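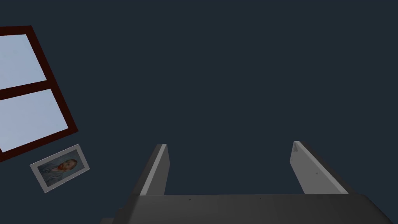
Was belegt der Simulationslauf bisher über das Greifen am Knauf?
Dass die Policy in der Simulation unter den dort gesetzten Bedingungen öfter zum Ziel kommt als die alte Fassung. Über den Versuchsstand in Holby belegt er nichts, und so soll es auch im Zwischenbericht stehen.

Start | Arbeitsgruppen | Protokolle | Termine | Intern

Protokoll der Arbeitsgruppe Manipulation, Projekt Camdale
Sitzung im August, Beginn 14:10 Uhr
Beteiligt: Teilprojekte Lernen, Simulation, Versuchsstand; Gast von Sernetti (per Video, ab TOP 2)

TOP 1: Stand der Auswertung

Das Teilprojekt Lernen berichtet über den Vergleich der beiden Policies. Trainiert wurde mit 300 Demonstrationen aus der Simulation, ausgewertet wurden 554 Episoden. Davon sind 115 als Fehlschlag markiert. Das Protokoll der letzten Sitzung nannte nur die Erfolgsquote; die Runde bittet darum, künftig beide Zahlen anzugeben.

Rückfrage aus dem Versuchsstand: Was zählt als Erfolg? Antwort: Der Knauf muss am Ende der Episode zwischen den Fingern liegen, der Zug am Knauf wird nicht bewertet. Mehrere Anwesende halten das für zu großzügig. Ein Greifer, der richtig steht und dann abrutscht, gilt nach dieser Zählung als erfolgreich. Das Teilprojekt Lernen verweist auf den Aufwand einer Neuauswertung. Der Einwand bleibt bestehen.

Ferner wurde gefragt, weshalb die Handkamera in manchen Episoden lange auf die Wand gerichtet ist und das Ziel gar nicht erfasst. Ob die Policy sucht oder lediglich eine gelernte Bewegung abspult, lässt sich aus den Bildern allein nicht entscheiden. Die Deutung »aktives Suchverhalten« im Entwurf wird gestrichen, bis jemand sie prüft.

TOP 2: Kameraansicht beim Anfahren

Besprochen wurde die Stellung kurz vor dem Zugriff: Finger offen, der graue Knauf dazwischen, dahinter die Holzfläche. Das Teilprojekt Simulation sieht darin einen Beleg für sauberes Ausrichten. Die Gegenmeinung: Aus einer einzigen Ansicht ist der Abstand in der Tiefe kaum abzulesen, und eine gute Stellung in einer Episode sagt wenig über die übrigen. Gefordert wird der Abstand zwischen Greifermitte und Knaufachse für alle Episoden, auch für die misslungenen.

Der Gast von Sernetti fragt nach der Holztextur. Sie wiederholt sich, und es ist nicht ausgeschlossen, dass das Netz sich an ihr orientiert statt am Knauf. Ein Lauf mit getauschter Textur fehlt. Das Teilprojekt Simulation hält den Einfluss für gering — Zahlen dazu liegen nicht vor.

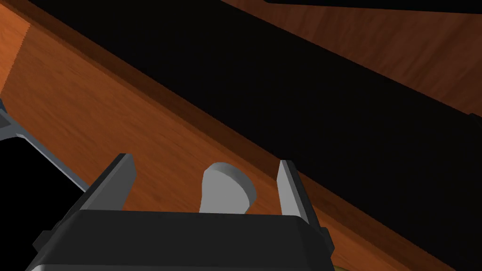 TOP 3: Vergleich mit dem Bíró-Verfahren

Der Entwurf behauptet einen Vorsprung gegenüber dem Bíró-Verfahren. Auf Nachfrage stellt sich heraus, dass dieses mit den Standardwerten lief, die eigene Policy dagegen nachjustiert wurde. Die Runde lehnt den Vergleich in dieser Form ab. Er wird mit gleichem Aufwand für beide Verfahren wiederholt oder entfällt.

Zur Streuung: Es gab 4 Startwerte. Der beste davon steht im Diagramm. Künftig werden alle gezeigt.

TOP 4: Übertragung nach Holby

Der Versuchsstand könnte im nächsten Monat Zeit freihalten, will aber keine Zusage machen, solange TOP 1 offen ist. Ein Hinweis zur Beleuchtung: Das weiche, gleichmäßige Licht der Simulation gibt es in Holby nicht. Vertagt.

Beschlüsse

– Erfolg wird neu definiert, der Zug am Knauf geht in die Bewertung ein (Lernen).
– Lauf mit getauschter Holztextur (Simulation).
– Abstandswerte für sämtliche Episoden als Tabelle (Simulation).
– Das Wort »robust« wird aus der Zusammenfassung des Zwischenberichts genommen.

Ende der Sitzung: 15:45 Uhr

Weitere Protokolle
Camdale: Datenablage und Benennung der Läufe
Versuchsstand Holby: Wartung und Belegung
Absprache mit Sernetti zu den Schnittstellen
Bíró-Verfahren: offene Fragen zur Parametrierung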